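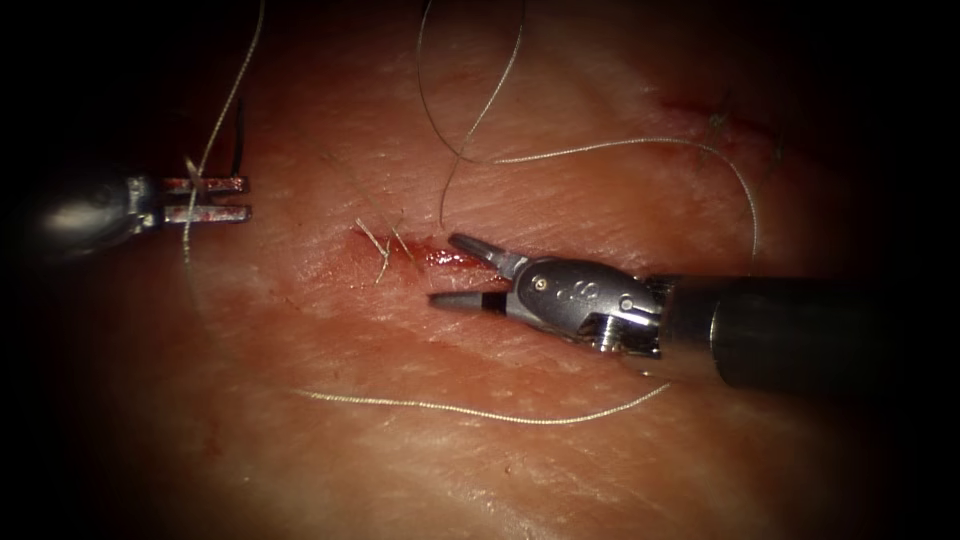 Section 4: Setting up your Bulalia for the first time

You have unpacked the machine, found the bobbins (taped inside the lid of the accessory tray, where everyone looks last) and cleared a table. The Bulalia weighs more than you expect and has one handle. Lift with that, and not with the thread stand, which comes off in your hand.

Allow an evening. The quick start card says ten minutes and was written by someone who had done it before.

4.1 Placing the machine

1. Put the machine on a solid table, well back from the edge. At full speed it makes 800 stitches a minute and will walk across a wobbly table like a dog that has heard the biscuit tin.

2. Turn the handwheel towards you through one full turn. It should move smoothly. If it sticks, check for the red transit clip under the needle plate. Remove the clip and keep it. You will need it if the machine ever goes in for service, and a replacement costs more than a piece of red plastic should.

3. Plug the foot pedal into the socket on the right-hand side, then plug the machine into the wall. Leave the power switch off.

CAUTION: Do not store anything on the pedal. Kirstin Kerr, who tested the first draft of these instructions, rested a box of pattern weights on hers and hemmed part of a curtain she was not yet ready to hem.

4.2 Winding a bobbin

1. Put a reel of thread on the upright pin and push the felt disc down beneath it.

2. Take the thread round the small metal button at the top left, clockwise. If it slips out, you went anticlockwise.

3. Pass the end of the thread up through the hole in the bobbin, from the inside out. Hold on to it.

4. Click the bobbin on to the winder and push the winder to the right. Switch on and press the pedal gently. After a dozen turns, stop and snip off the tail.

5. Carry on until the winder stops by itself. The bobbin should look even and feel firm. A soft, lopsided one will sew beautifully for a hand's width and then make a nest.

Note: Only use the clear bobbins marked B31. Others fit. They fit in the way that a borrowed shoe fits, and Gronerent will not repair a hook damaged by one, even under guarantee.

4.3 Threading the top

Switch off first. Raise the presser foot. This opens the tension discs, and if you thread with the foot down the thread merely lies on top of them looking correct. Most of the calls to our helpline are about this step. Hongjun Shi, who answers them, has asked for it to be printed larger and has been told there isn't room.

1. Turn the handwheel until the needle is at its highest.

2. Follow the printed arrows: down the right-hand channel, round the bottom, up the left-hand channel.

3. Hook the thread into the take-up lever from right to left.

4. Bring it down behind the wire guide above the needle.

5. Thread the needle from front to back. The automatic threader works well on needle sizes 80 to 100. On finer needles it bends, so use your fingers and some bad language.

4.4 Setting the tension

The dial is set at 4 when it leaves the factory, and 4 is right for ordinary cotton. Before you change it, rethread the machine from the beginning. Then change the needle. If the stitch is still poor, you may touch the dial.

1. Fold a scrap of plain cotton in half and sew a line along it.

2. Look at both sides. They should match.

3. If loops show underneath, turn the dial up by half a number. If the bobbin thread is being pulled to the top, turn it down by the same.

4. Sew another line and look again. Write the final number on the scrap and pin it inside the lid.

Note for heavy fabrics: canvas and denim need a size 100 needle, a long stitch and patience at the seams. Where several layers meet, turn the handwheel yourself and leave the pedal alone.

4.5 If it will not start

Check that the bobbin winder has been pushed back to the left. Check the pedal plug. Check the wall. If a light blinks beside the switch, the presser foot is up.

Error E2 means the motor has overheated and wants a rest of roughly half an hour. Error E5 has never been seen outside our workshop in Brevden, so please ring us if you get it. We would be interested.

Oiling is covered in Section 5. The machine arrives already oiled, and a little of it may mark your first few seams, so don't begin with the wedding dress.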